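Dondmont opens shared entryway at Fodor House, with a shoe shelf for every floor

August
By Corrado Lo Presti, Brolleck Communications

DONDMONT – Residents and guests at Fodor House will step into a brighter, tidier front hall this month as the residence finishes work on its shared entryways. The project covers 11 halls and gives each one a proper place to take off outdoor shoes and slip into something softer.

The idea came from the people who live here. In a survey last winter, shoes by the door topped the list of small daily annoyances, ahead of laundry hours and bike parking. We loved that answer, because it was something we could fix!

Each hall now has a Monis shelving unit with wood boards on a black metal frame. The slanted shelf near the bottom is for shoes and slippers, and there's another shelf under it, close to the floor, for the pairs that don't fit above. The higher shelves are for whatever a household carries in – bags, hats, library books, the mail.

"I've lived in shared houses most of my life, and the hall was always the room we gave up on," said Corrado Lo Presti, who led the project for Brolleck. "Now I come in, change my shoes and feel like I'm home. My neighbors are already trading tips on which slippers last."

Slippers for visitors are part of the plan too. Fodor House bought about 800 pairs in pale, easy-to-match colors, all of them open slides that go on without bending down. Guests are welcome to borrow a pair and put it back on the slanted shelf on the way out. Used pairs are collected every evening at 10 and washed on site.

An open house will run through the afternoon, with coffee in the second-floor hall and a table where neighbors can pass along shoes their kids have outgrown. Please bring them clean and tied together in pairs. 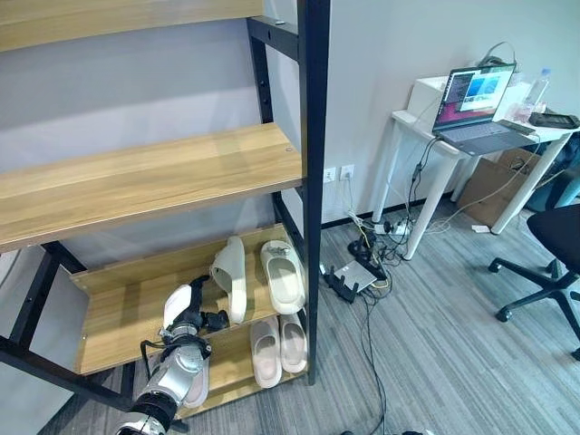

Work on the remaining stairwells starts once the halls have been in use for a few weeks. Residents in apartment 23 and up will get a note under the door before the painters arrive.

Press contact: Corrado Lo Presti, Brolleck Communications | © Brolleck. All rights reserved. | Back to top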